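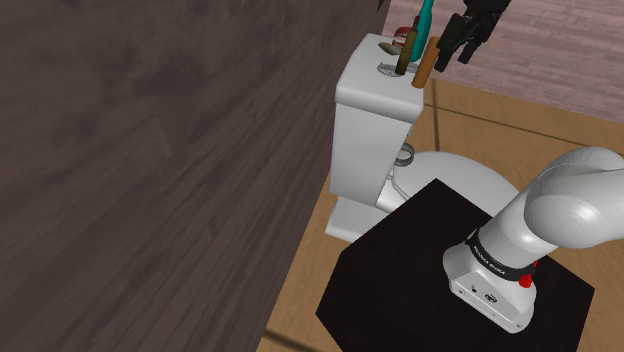

Kanini Gachanja wrote in to ask whether the Plilier soft-close seat is soft-close forever or just for the first month, like her last three.

Fair question. The hinge on this one is rated for 2,000 closings, which sounds like plenty until you have teenagers. After that the dampers twist out by hand and a new pair goes in. We sell them in the same listing, and yes, we noticed that the dampers outsell the seat.

The Plilier fits most round bowls and comes in white, or in a second white that Sonddale calls Swai. Upendo Lukumay in our returns department can tell them apart. The rest of us check the label.

212 shares

Mounting takes two bolts and a screwdriver. The instructions run to 9 pages, most of them warnings in languages you may enjoy learning. Snug the bolts by hand, sit down, shift around a little, then tighten. If it still slides sideways, you have the older Skadach spacers, and you should throw them as far as you can.
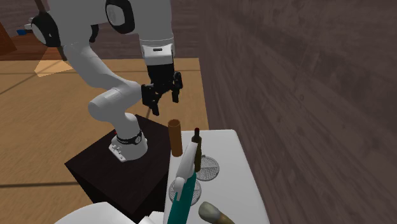 The bumpers underneath are rubber and stay put, an improvement on the 2021 model, whose bumpers traveled. Clean the seat with dish soap and a soft rag. Bleach turns the hinge caps yellow — a third color we don't offer on purpose.

Weight limit: 288 pounds
Lid: included, attached
Spare dampers: sold separately, obviously

Returns are accepted on unopened boxes only. We used to be more flexible about that. We are not going to discuss it.

14 comments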